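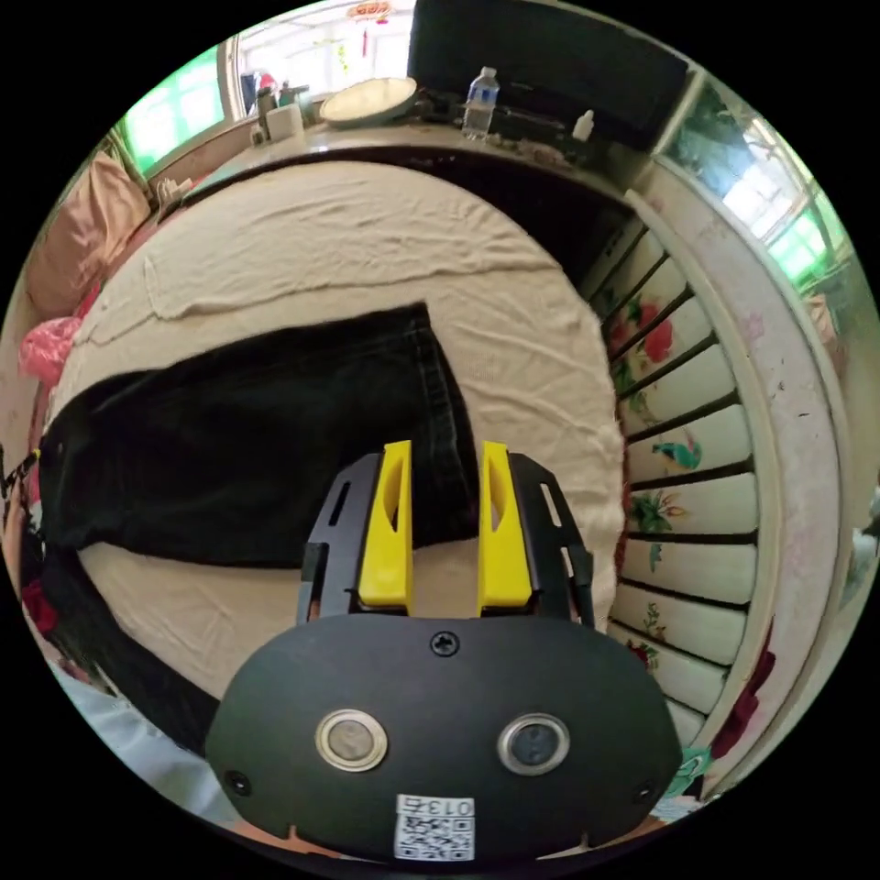 Unit 013, fingers open, jeans flat on the bed.

May 20, 2020

Girkside set, garment clips. Reran the pose tracker after the March calibration change. 863 clips in, 28 rejected, nearly all for lost tracking while the gripper was close to the sheet. Plain cream cloth, few corners to hold on to. The painted bed board gives plenty of features when it stays in view on the right.

Changed two things in the Filtora config:
- mask for the housing and both fingers now goes in before feature matching. It was going in after, so the yellow fingers were being matched as fixed points.
- keyframe gap down from 8 to 4.

Windows are bright in this one. Exposure lock still off, left it alone for now.

Finger width: the estimator reads dark denim between the fingers as a closed grip on a few clips. Threshold problem, I think - Saimi Kettunen has the older Vida fit and will compare.

To do: rerun the 28, then push the labels to Storngate.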